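Numby Shallow Sorting Bins

Yellow or red. Sold singly.

There is a limit to how excited anyone can get about a plastic bin, and we reached ours a while ago. The Numby is a shallow rectangular crate with a thick rolled rim and ribs down the outside wall. It holds things. When you take the things out, it waits for more things. Ernwood has sold it for years under the heading "Miscellaneous," and we only gave it a page of its own when Kiyoshi Nishimura got tired of reading the measurements over the phone.

Why shallow? Deep bins are where small objects go to retire. Toss a pot of toothpicks into a deep one and you will buy another pot of toothpicks by January. With the Numby you look down and there it is, standing up, looking back at you.

What people put in them

Pantry odds and ends. Craft supplies. Toys that came in a set and no longer are one. One customer keeps yellow for "coming in" and red for "going out," and tells us the red one is mostly theoretical. Any system will do as long as everybody in the house has heard of it.

Details

Length: 30 cm
Colors: yellow, red
Material: plastic
Rim: rolled, kind to fingers
Lid: no
Returns: 60 days, bin empty please

A 90 cm shelf takes three of them end to end, provided your shelf is telling the truth about being 90 cm. Measure it first. Sayaka Ueda in our returns department would like that sentence printed larger.

The bins sit flat and go side by side with the rims touching, so you can run a row along a table or counter and work your way down it. They pair well with a low tray for whatever you haven't made up your mind about, such as a bread roll.

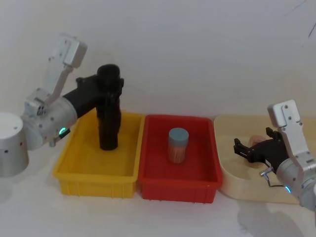
Cleaning is warm water, dish soap and a cloth. Crumbs collect in the corners, as crumbs will, and an old toothbrush gets them out. We don't recommend the dishwasher. Several of you have used it anyway and written to say it went fine, and we are happy for you.

Ordering

Yellow is in stock. Red comes and goes, mainly goes. We bring in about 1000 bins at a time through Turkico, and the color split is decided by someone who has never met our customers. If red is sold out, leave your email and we'll write when the next batch lands. We will not write about anything else, having nothing else to say.

Store pickup is at the Miyazaki counter, round the side. Ring the bell twice. The first ring is usually taken for the microwave.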